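Resurfacing on the Skirnness road pushed back again: how does the deferral work?

Posted in Roads and Transport by Gonditz, 10 Dec 2020

The stretch of the B road between Skirnness and the Flastasach turning was listed for full-depth reconstruction this September. The notice boards went up, then came down, and the council's programme page now shows the scheme as "deferred, surface treatment only". I have read the published programme twice and can't find where the money has gone or who signed it off. Two things I would like to know. Is a deferred scheme still funded, or does it have to bid again from nothing? And is surface dressing on a failed base worth doing at all? The worst length is in the westbound lane, where the wheel tracks have sunk and hold water all winter.

Olga Daza

Deferred normally means the scheme keeps its place in the programme but loses its allocation for the year. The money is moved to another line, often a bridge or a slope that has failed an inspection, and the road is scored again when the next programme is drawn up. It does not start from nothing, but the score is recalculated from the latest condition survey, so it can move down as well as up.

Look for the capital monitoring report, not the programme page. Transfers between schemes are usually listed in an appendix with the scheme reference and the name of the approving officer or meeting. If it isn't there, send a freedom of information request and quote the reference. Ask for the survey data at the same time.

On the second point, dressing seals the surface and restores grip. It adds no strength. If the wheel tracks have sunk because the base has gone, the dressing will follow the same shape and crack in the same places. It may slow the water getting in — that is the most you should expect from it.

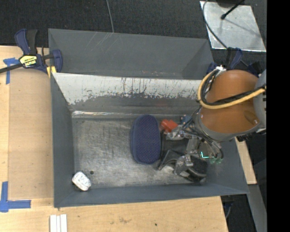

Metal bins, worn surfaces

Tian

Had the same on our road. They patched it and it lasted 2 winters. Report every pothole separately, with a location for each, as one report covering the whole road gets closed as one job.

Gonditz

Thank you both. Found the appendix. The transfer is there under the Flastasach reference, which explains why a search for Skirnness gave nothing. More than 1,000 square metres of patching is listed against it, with no start date. I have asked for the survey data.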